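Cestolix Agrees to Refund Pharmacies in Mislabeled Cough Syrup Case

WARPORT, December 2, 2019. The maker of a children's cough syrup sold under the name Brarka has agreed to refund pharmacies and families and to pay for outside checks of its labels, according to a consent order entered in Warport County Civil Court.

The order ends a case brought by the county attorney's office in July against Cestolix, which bottles and distributes the syrup from its plant on Văduva Road. The county said that labels on certain lots gave the wrong dose for children under six. Cestolix did not admit wrongdoing as part of the agreement.

Under the order, the company will refund the full purchase price of 1,184 bottles sold through independent pharmacies in the county. It will also pay a civil penalty of $1,000 for each of the seven lots named in the complaint. The penalties will go to the county's consumer protection fund.

Court papers state that 374 customers returned claim forms before the case was settled. Those customers do not need to file again. Other buyers may submit a claim with a receipt, a pharmacy printout or the empty bottle. Forms are available at the county clerk's office and at the pharmacy counters that carried the product.

"The label is the only instruction many parents have at two in the morning," said Bianca Furtună, deputy county attorney. "The order requires the company to get it right and to prove to an outside reviewer that it has done so."

The reviewer will be chosen jointly by the parties and approved by the court. Cestolix must submit each new label for the syrup before printing, along with the dosing table used to prepare it. If the reviewer finds an error, the company has 10 business days to correct it and may not ship the lot until the correction is accepted.

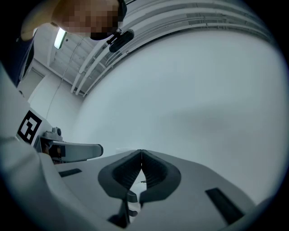 Tamara Toma said the refund was welcome but that the notice to families had come too late. She said many parents would have thrown the bottles away long before the claim forms were printed, and she asked that the county accept a signed statement in place of a receipt.

The county attorney's office said it would consider that request. Any change to the proof required would need the consent of both sides and the approval of Judge Aurel Cârstea, who signed the order and will oversee it for three years.

Darius Stoica, general counsel for Cestolix, said in a written statement that the company had stopped shipping the affected lots before the complaint was filed. "We cooperated with the county from the first inquiry and we accept the terms of this order," the statement said. The company has replaced its printed dosing table and now requires two signatures before a label is released.

The order does not affect private claims. One such suit, filed by Marius Surdu on behalf of his daughter, remains pending in the same court. Lawyers in that case are exchanging documents, and no trial date has been set.

Questions about refunds may be directed to the consumer protection desk at the county attorney's office during regular business hours.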